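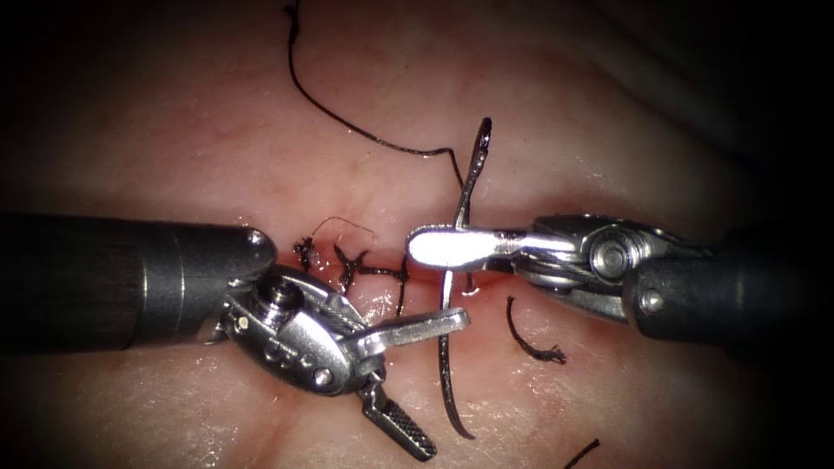

A garfish loses a good part of its worth in the first hour if it is left lying on deck in the sun, according to Kalevi Hirvonen, and the boats that sell at Urnby have asked for years to have ice waiting on the quay when they come in.

From the coming season they will have it. Nelleveo, operator of the fish landing at Urnby, announces the opening of a new ice and grading station at the north end of the harbor, together with a handling standard for line-caught fish sold under the Citport label. The station will begin taking fish in February, ahead of the spring garfish run, and will be open to every licensed boat that lands in the harbor, whatever its size and whoever buys its catch.

Under the standard, fish are to be bled and put on ice aboard the boat. At the quay they are graded by species, size and condition, packed in fresh flake ice and labeled with the name of the boat and the part of the Voyle estuary where they were caught. Garfish, zander, perch and flounder are covered at the start. Herring will go on being sold by the box under the present rules until the end of the summer, when Nelleveo will consult with the herring boats on a grading scale of their own.

Skippers will pay no charge for ice in the first season. After that, ice will be charged by weight and deducted from the weekly settlement. Boats landing less than 100 pounds of fish on a given day will remain exempt from the charge.

"The fish that come out of the Voyle are as good as any on this coast, and they have too often reached the buyer in poorer shape than they left the water," said Amândio Bragança, director of landings at Nelleveo. "Buyers have told us plainly that they will pay more for garfish that have been cooled properly. We want that money to go to the boats."

Garfish have long been a hard sale outside the region. Many home cooks are put off by the green bones, which are natural and harmless, and by the long beak. The flesh is firm and mild and stands up well to frying, smoking and pickling. To help shops and restaurants present it, Nelleveo has prepared a short guide to cleaning and cooking the fish, with recipes from Urnby kitchens - among them garfish rolled around parsley and braised, and the cold version in vinegar that is eaten locally at Easter. The guide will be given to all Citport buyers and will be available at the harbor office at no cost.

Anglers are also welcome to use part of the service. Those fishing from the north pier and the outer rocks may buy ice by the bucket during opening hours, which will be from 5 a.m. until noon while the garfish are running. Fish caught by recreational anglers cannot be graded or sold at the station.

Some 120 boats landed fish at Urnby last year, most of them worked by a crew of two. Because many of these boats have little deck space, the standard allows insulated bags as well as rigid boxes. Nelleveo will lend bags to skippers who wish to try them before buying their own. Requests should be made at the harbor office before the season opens.

Two evening meetings will be held in the net loft at Urnby to go over the grading sheets and the labels. Skippers, crew and buyers may attend either one. Dates will be posted on the board at the harbor office and sent to all boats registered with the landing.

Boats that prefer to sell outside the Citport label may continue to do so on present terms. Access to the quay, the hoist and the auction floor is unchanged.

About Nelleveo
Nelleveo operates the fish landing and auction floor at Urnby and markets fish from the Voyle estuary under the Citport label.

Press contact
Nelleveo, Harbor Office, North Quay, Urnby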